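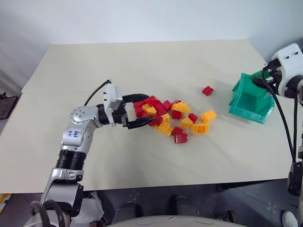

4. Getting your books in and your first review out

You should have an account by now and be logged in. If not go back to section 3, it's short. Everything from here on assumes Trurnar on a computer. The phone version does most of it but the menus are in other places, see section 9.

Last changed 28 October 2025. Screens may look a bit different after the November update, the names of things stay the same.

4.1 Before you start

Have these to hand:

- your book list, if you kept one anywhere else (spreadsheet, old site, whatever)
- the address of your blog, if you want reviews to go there as well
- ten minutes or so. More if the list is long.

Note: if you're only here to keep a private reading diary skip 4.5 and 4.6 completely. Nothing goes public unless you press Publish.

4.2 Bringing in an old list

1. Go to Shelves, then Bring in.
2. Pick the kind of file. CSV is the safe choice. Plain text works if it's one book per line, title first, then a comma, then author.
3. Choose the file and press Check. Doesn't save anything yet.
4. Look at the results. Green lines matched a book. Yellow lines matched more than one edition. Grey lines matched nothing.
5. Sort out the yellow ones. Click the line, pick the cover you own or the one you read. If you don't care, press Any edition and move on.
6. Leave the grey ones for now. They go to a shelf called Unmatched and can be fixed later, see 4.3.
7. Press Save list.

Limit is 900 books per file. Bigger list, split it in two and do the whole thing again with the second half. Order doesn't matter.

Caution: bringing in the same file twice gives you everything twice. There is an Undo last import button on the same page but it only goes back one step, and only untill you log out. After that it's deleting by hand.

Star ratings come across if the column is called Rating. Half stars are kept. Ratings out of ten are halved, so a 7 turns into three and a half. Ratings as words ("loved it", "meh") are dropped into the notes field and you'll have to give the stars yourself.

Dates: day first, month second. If your old site wrote them the American way tick Month first before you press Check. Miss this and half your reading year lands in the wrong place, and anything after the 12th comes up as an error.

4.3 Adding a book by hand

For grey lines, self-published books, review copies that aren't out yet.

1. Shelves, Add a book.
2. Type the title. Wait a second. If a match drops down use it.
3. No match: press Make new entry.
4. Fill in title, author, and format. The rest can stay empty.
5. Series books: put the series name in Series and just the number in Number. Don't put "Book 2 of" in the title, it breaks the sorting. Novellas that fall between books can have 1.5, 2.5 etc.
6. Save.

Note: new entries are visible only to you for the first day, then go into the shared list. Other readers can correct the spelling after that. They can't touch your review or your notes.

For advance copies tick Not out yet and give the release date. Your review will be held back until that date unless you change it under Hold until. Worth checking what the publisher asked for. Some want nothing before release day, some are happy with early ones.

Covers: upload one if you have it, otherwise you get a plain coloured block with the title on. Use the publisher's cover, no fan art please, even good fan art. Tall covers fit best. Square ones (audiobooks mostly) are shown with a border.

4.4 Setting up your rating scale

Do this before your first review. You can change it later but old ratings get converted and the rounding isn't always kind.

1. Settings, then Ratings.
2. Choose one: five stars, five stars with halves, out of ten, or no numbers at all.
3. Write a line for each step if you want to. Readers see it when they hover over your stars. "Liked it a lot, didn't quite love it" is fine, so is "threw it at the wall".
4. Decide about unfinished books. Counted, not counted, or counted without stars. Default is counted without stars.
5. Save.

With no numbers, your review shows a short verdict where the stars would go. Up to 11 words. It won't let you type a longer one.

Separate scales for narration (audiobooks) and art (graphic novels, picture books) are on the same page, further down. Off to begin with. These don't feed into the main rating, they're shown next to it.

4.5 Writing the review

1. Open the book from your shelf and press Review.
2. The page has four boxes. Summary, Review, Spoilers, Content notes. Only Review has to be filled in.
3. Summary: either write your own or press Use publisher's blurb. If you use the blurb a line is added saying where it came from. Please leave that line in.
4. Review: type or paste. Pasting from a word processor brings odd spacing with it, press Clean up afterwards.
5. Spoilers: anything in here is folded away untill the reader clicks. You can also hide a single sentence in the Review box by selecting it and pressing Hide.
6. Content notes: tick boxes, plus a free line. Shown folded as well.
7. Quotes: select the text, press Quote, give the page number. From an ebook use the chapter. For advance copies there's a tick box that adds "may differ from the finished book".
8. Free copy? Tick Review copy. Adds the usual sentence at the foot. Required in some countries, ours included, so don't skip it.
9. Press Preview. Read it through once. Really do.
10. Press Publish, or Save as draft.

Drafts are saved every minute while you type. If the little dot at the top is orange you're offline and it's NOT saving. Copy the text somewhere before you close the page.

Caution: Hide works on Trurnar and on blogs connected through Waten. It does not work in email. Subscribers who get your reviews by email will see the hidden sentence in full. If it's a big one (who dies, who she ends up with) use the Spoilers box, which is left out of emails altogether.

Series reviews: to talk about the whole series at once, open the series page and press Review series. Same boxes. The rating you give there doesn't alter the ratings on the single books.

Rereads: don't edit the old review. Press Read again, it makes a second entry with its own date and its own stars. Both show, newest on top. Changing your mind is allowed.

4.6 Sending reviews to your blog

This part uses Waten, the free connector. Works with most of the common blog systems. If yours isn't in the list skip to step 8.

1. Settings, Connections, Add blog.
2. Paste the full address, including the https part.
3. Press Connect. Your blog's own login page opens. Log in there and allow access.
4. Back on Trurnar, choose what goes over: everything, full reviews only, or ask each time. Ask each time is best to start with.
5. Choose a category for the posts. If it doesn't exist on the blog yet it will be made.
6. Choose whether the cover goes at the top, the side, or not at all.
7. Press Send test. A post called Test review shows up on your blog as a draft. Look at it, delete it. Done.
8. Not in the list: on any published review press Copy for blog. You get the text and the stars as plain text, paste it in yourself.

Notes on this:

- Edits travel one way. Change a review here, the blog post changes. Change it on the blog, nothing happens here, and your blog version gets overwritten next time you edit on Trurnar. Caught a lot of people out.
- Comments stay where they were left. They aren't copied either way.
- Deleting a review here does not delete the blog post. You have to do both.
- Scheduled reviews go to the blog at the scheduled time, not before. Check the time zone, Settings, Me.

Caution: if you run the blog with other people the posts go up under whoever did the connecting. To have each person's name on their own reviews everyone needs to connect seperately from their own account.

4.7 Blog buttons and challenge counters

Optional. The counter for your yearly reading goal is called Dinu, it's under Extras.

1. Extras, Dinu, Set a goal.
2. Books or pages. Not both.
3. Choose which shelves count. Unfinished is left out unless you add it.
4. Pick a colour, press Get code.
5. Paste the code into the sidebar of your blog.

The counter refreshes overnight. If you finish a book and it hasn't moved, wait until the morning before writing to us.

Reading challenges run by other bloggers can be followed in the same place. Join, then tag books as you go. One book can count for as many challenges as the hosts allow, some don't let you double up so read their rules.

4.8 If something's gone wrong

Check gives an error on every line: wrong file kind picked, or the first row with the column names is missing. Put it back in.

Author and title swapped: on the Check page press Swap columns. After saving it can't be done in bulk.

Stars missing on the blog: your theme is blocking them. Connections, your blog, tick Stars as text.

Review published but friends can't see it: look at Hold until. Usually that. Then look at whether your shelf is set to private, a private shelf hides the reviews on it too.

Accents and dashes turned into rubbish: save your file again as UTF-8 and repeat 4.2. Undo the first import before you do.

Two of the same book: open one, press Merge, pick the other. Notes from both are kept. Stars are taken from the one you opened first so pick the right one.

Connect just spins: pop-ups are blocked. Allow them for Trurnar and try again.

Still stuck, use the Help form at the foot of any page. Say which step you were on. A copy of the file helps if it's an import problem.

Next: 5. Ovon, lending books and keeping track of who's got them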